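Let Them Stay in the Simulator Longer

By Soo-ah Maeng

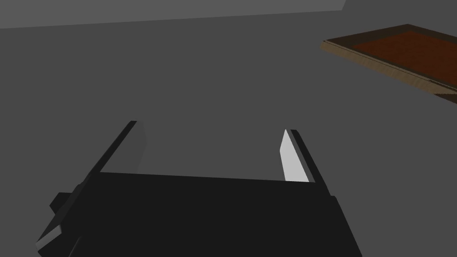
The view from behind the gripper in the club's simulator, with the wooden tray off to the upper right.

Every March the same argument comes up at our high school robotics club, and this year I lost it again. The argument is over when students should stop working in simulation and move to the real arm. Most of the parents, a good part of the school administration, and nearly all of the ninth graders think the answer is as soon as possible. I think the answer is later than we do it now, and I want to lay out why, because I didn't do a good job of it at the meeting.

Some background for people outside Havcombe. The club meets after school on Friday, from 3:15 until the late bus. We enter one competition a year, the Sollbridge, and it is a pick-and-place contest. A team's program has to find small parts on a table, pick them up, and put them in a tray. There are no remote controls. Once the run starts, the students stand behind a line with their hands off the keyboard. We own one arm. It's a Javetti, bought used, and it cost the club $674 after a discount from the seller. A new finger for it costs a lot more than a high school club likes to spend on a finger.

The simulator costs nothing. It runs on the library desktops and on most of the students' laptops, and every pair can have its own copy of the task going at once. What it shows them is plain. They get a gray surface, a gripper and a tray, with none of the mess of our actual room. Students complain about how it looks. They've grown up with games that look much better, and I understand the complaint, but I've come to think the plainness is useful. When a run goes wrong there are very few places to look for the cause.

What I see when a pair gets the real arm too early is this. They run the program, the arm does something odd, and they start guessing. Was the table bumped? Is the cable loose? Did the last group leave the speed setting changed? Any of these could be true, and on our arm at least one of them usually is. So they tighten something and run it again. Twenty minutes go by and they haven't opened their code. Another pair is waiting. By the time the bus comes they've had five or six runs and learned that hardware is annoying.

In the simulator the same pair can do 50 runs in an afternoon. If the gripper misses, it missed because of something they wrote. There is no cable to blame. One of our sophomore pairs had an approach that worked when the part was on the left and failed when it was on the right. They found it by moving the part over a little at a time and rerunning, which is a dull way to spend an hour and exactly the right thing to do. The mistake was a sign error in one line. On the real arm I doubt they would have found it before summer.

The camera view matters too, and it's a thing the students tend to skip. They like to watch the task from the side, like a spectator, because it makes sense from there. Their program doesn't get to watch from the side. In our setup it works from a view close behind the gripper, and from there a lot of the picture is gripper. The tray can be up in a corner and partly out of sight. I make every pair spend a session looking only at that view before they write any motion code. They are asked to say where they think the tray is and then check. Most of them are wrong at first, and they are wrong in ways that would have shown up later as a dropped part or a hard bump against the rim.

Now the other side, which I should have been fairer to at the meeting.

The strongest point against me is that students join a robotics club to touch a robot. One father put it simply. He said his daughter had signed up in the fall and by winter had only seen a screen, and she could have stayed home for that. She didn't quit, but two students did, and both of them said they were bored. I can't wave that away. A method that teaches well and empties the room is not much of a method.

The second point is that the simulator is too kind. Parts in it slide the way the settings say they slide. The light stays put unless somebody changes it. Our real table has a sunny end, and late in the afternoon the camera can't see much there at all. Students who have only worked in simulation get their first look at the real thing and feel cheated. A senior told me last year that he thought he had finished the project and then discovered he had finished half of it. I think he was right about that, and I think somebody should have warned him, and that somebody was me.

The third point is about fairness. The students with good laptops at home get more simulator time than the ones without. We have opened the library on another afternoon to help with this, but it doesn't fix it. The arm, at least, is equally hard for everyone to get to.

I've thought about all three and I still come down where I did before, with some changes. The boredom is real, but I think it comes from having nothing physical to do, and that's easier to solve than we've made it sound. Students can measure the real table. They can weigh the parts. They can take the spare gripper apart and put it back together, and see for themselves how far the fingers open. None of that needs a running program. It gives them something to hold, and the numbers they come back with go straight into the simulator, where they make it less kind.

The gap between the screen and the table should be taught directly too. I'd like each pair to write down, before the first real run, what they expect to go differently. Last year we let them find out by accident.

What I won't give up is the rule that a pair gets the arm after its program has passed the full task in simulation with the parts moved around, not only in the one spot where it happens to work. The club voted to drop that rule and replace it with a sign-up sheet. Under the sheet, anybody can book the arm from the first week. I think we'll see the confident students book it early and often, and the careful ones hang back, which is how it went the year before I put the rule in.

People have pointed to Vlachopoulos, the school across the county that does well at the Sollbridge most years, and said that their students are on real arms from day one. That's true. They also have an arm for every team and a full-time technician to keep them running. If we had that, I might argue something else. We have one used Javetti and a storage closet, and the plan has to fit those.

I've agreed to try the sign-up sheet until the end of the school year. I've asked for one thing in return, that each pair keep a log of its runs, both kinds, with a line on what went wrong and what they changed. If the logs show that early time on the arm is teaching them something the simulator can't, I'll say so at the next meeting and stop bringing this up. The blank log pages are in the folder by the printer, and parents who want to read the filled ones can ask me on Friday.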